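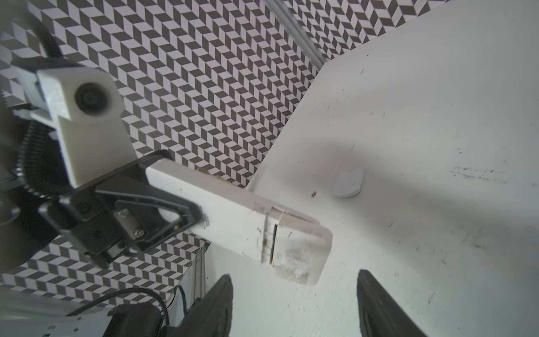 Notebook, April, entry by Yaroslav Kravchuk
Home | Notebook | Parts list | Loans | Search

Second day with the small laptop from Reuter, the one they call Flitgate. Imke asked me to write down everything before we decide if we order more of them for the field people. I use it as my only computer since yesterday morning, except for the mail backup, which still runs on the old desktop.

First the keyboard. The keys are smaller than on a normal laptop but I got used to it after one hour. The right Shift is a problem. It is very short and sits behind the arrow key, so I jump up one line when I want a capital letter. Rosemarie has the same complaint and she types much faster than me. I looked for a setting to swap these two keys and did not find it yet.

The screen is good enough for mail and for one document. For two windows side by side it is too narrow. Brightness goes lower than I expected, which is pleasant in the evening.
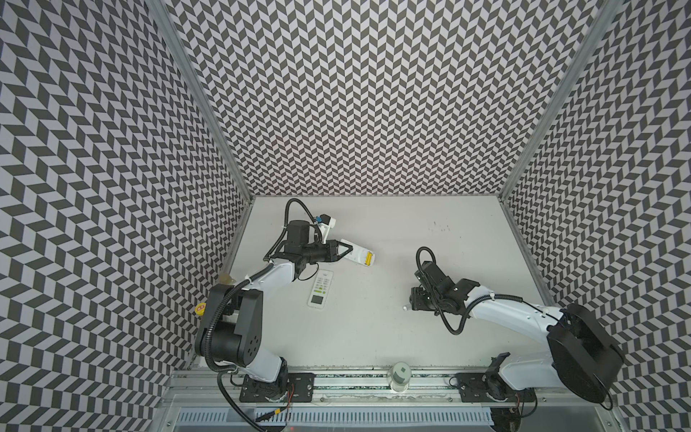
Battery: I charged it to full, switched off Bluetooth and left the wireless on. Then I let the page reload script run, the same script that Ida wrote for the tablets. It made 2,993 reloads before the machine went to sleep by itself. The older Jadarer model stopped much earlier, but its battery is not new, so I don't want to compare them in the report. I must repeat the test with the mobile modem in place of the office wireless. I think the result will be worse.

Charging from empty to 35 percent took one coffee break and a phone call. I forgot to write the start time - next time I do it properly.

The mobile modem took most of my afternoon. The SIM tray wants a very flat card and our test card has a sticker on it. Removed the sticker, card accepted. Then no network. Annelore told me to type the access point name by hand, because the automatic one is for private customers. After this it connected at once and stayed connected until I went home. Please, whoever takes the machine next, do not reset the network settings. 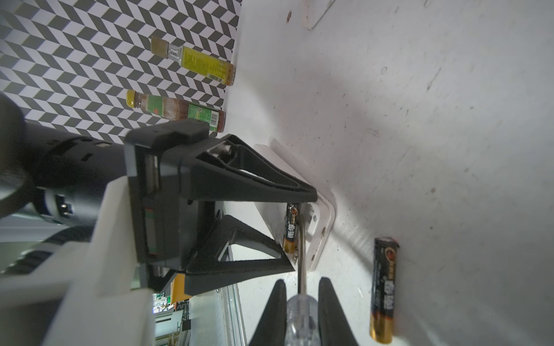 Sleep and wake up is not reliable. Out of 5 tries with the lid, one time the screen stayed black and I had to hold the power button. No message in the log that I understand. I sent the log to the support in Brerham at 4:40 p.m. and received the usual automatic answer.

The file manager becomes slow in the folder with 1,000 photos. Scrolling is all right, but making the small previews takes very long and the mouse pointer is jumping during this time. With the previews off it is fine. I left them off. 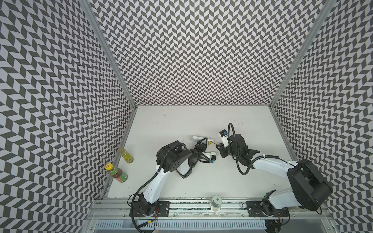
Cell with chevron walls, both arms at the front edge of the table.

Still open:
- modem battery test, full charge, write down the start time!
- lid test again after the firmware update
- ask Ida if the script can save the battery level also
- find out if the Shift key can be changed
- the price with the bigger storage, Imke needs it for her table

My feeling until now: for mail and forms on the road I would take it. For the people who make drawings, no. Rosemarie gets the machine tomorrow, charger is in the second drawer.

Recent entries
Jadarer: replacing the battery
Tablet reload script, new version
SIM cards, who has which one
Docking station makes noise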